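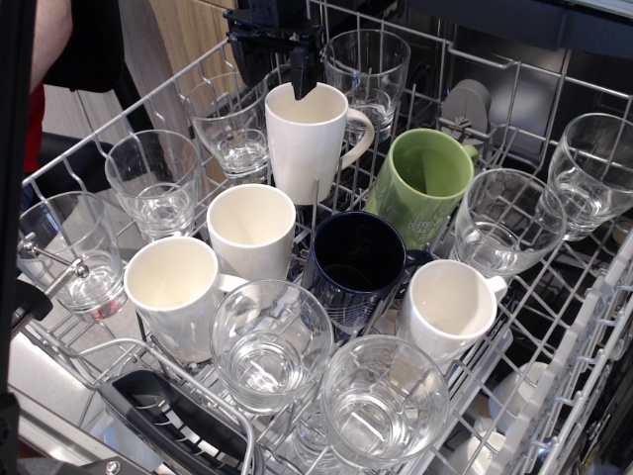
## Kitchen dishwasher, upper rack, Sunday

Rack out at the full stop. Mugs and glasses only, no bowls.

Detergent is the Plarnard powder, one level scoop. Salt was topped up in February and the light hasn't come back on. Program 4, no extra dry. The Sakholm tablets left a film on the tumblers, so the rest of the box goes to the downstairs sink for soaking trays.
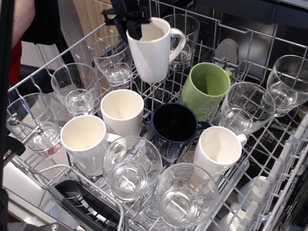
Unloading order stays the same as last month: lower rack first, then the upper one from the back forward. Anything with water sitting in its base gets tipped over the sink and dried with a cloth before it goes in the cupboard. Please use the blue cloth, the gray one is for benches. 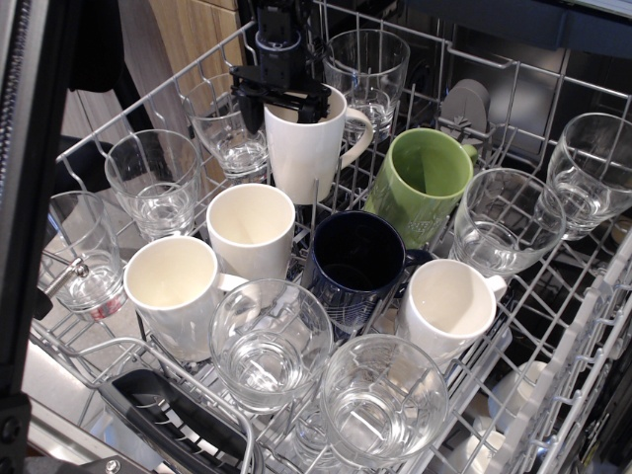 Shelf for the mugs: the Randberg one is 91 cm wide and needs 2 brackets. Height is set by the tall white mug with the curved handle, and the dark navy and light green ones can share its shelf. Tumblers go one level down. I still have to find wall plugs that hold in the plasterboard.

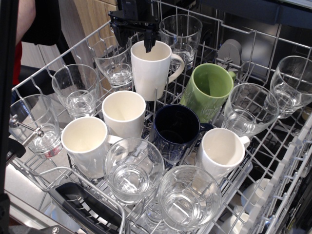

Pejman Soltani would rather have hooks for the mugs and keep the whole shelf for glasses, and wants the brackets left off until we've tried it. Fine by me. Hooks to order, screws are in the second drawer.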